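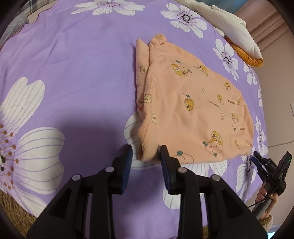 Folding day at our place

I used to leave the clean washing in a heap until it creased itself silly, and then I'd grumble about the ironing. These days I tip the lot onto the bed as soon as it's off the line (colour order be damned) and fold while the radio's on. If it's on the bed, I can't go to sleep until it's done!

Small clothes are the fiddly ones. Fold them in half lengthways first, tuck the sleeves or straps in, then fold up from the hem so they stand on end in the drawer. I can fit a whole week's worth in one shallow drawer that way, and the kids can see what they've got without digging.

Grubby collars get a dab of dishwashing liquid and a scrub with an old toothbrush, 2 minutes, then straight into a cold wash. Fruit stains are another story. Boiling water poured from a height works on plain cotton, but please don't try it on anything stretchy. I ruined a favourite grey singlet in July and I'm still cross about it.

Pegs: the Bitley market has the good wire ones, 8 dollars a bag. The plastic ones go brittle in the sun and snap, usually when you've got a wet doona cover in your other hand.

Oh, and somebody asked about musty towels. Half a cup of white vinegar in the rinse, no softener, and dry them right through before they go in the cupboard.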